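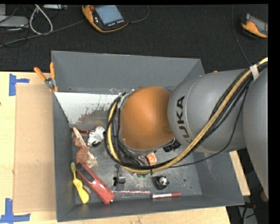

Lallosow Toy Library: the Odds Bin, Your Questions

What goes in the odds bin?
Small things that have lost their box, their set or their owner. Soft toys are welcome, frayed ends and all. We are not proud.

Can I borrow from it?
Yes, up to 3 items at a time, for 12 days. Jigsaws with pieces missing may be kept for ever, with our blessing.

Why is it such a jumble?
We did try sorting by colour at the Trumham branch. It lasted one morning and one toddler.

My child wants the small white plush with black patches.
So does everyone's. Put your name on the list at the desk. Bribes of cake will be eaten and ignored.

Do you wash the soft toys?
Every one gets a wash when it comes back. Please don't do it yourself at 100 degrees. We still speak of the rabbit.

Is the bin clean?
It is wiped out at closing time. The scratches on the bottom don't wipe off, and we have stopped trying.

I've left something in there by mistake.
Email Flynn Trevaskis with a description. "Red, sort of long" will not narrow it down.

Can I drop off a bag of toys?
During opening hours, at the desk. Nothing with batteries that sings, please.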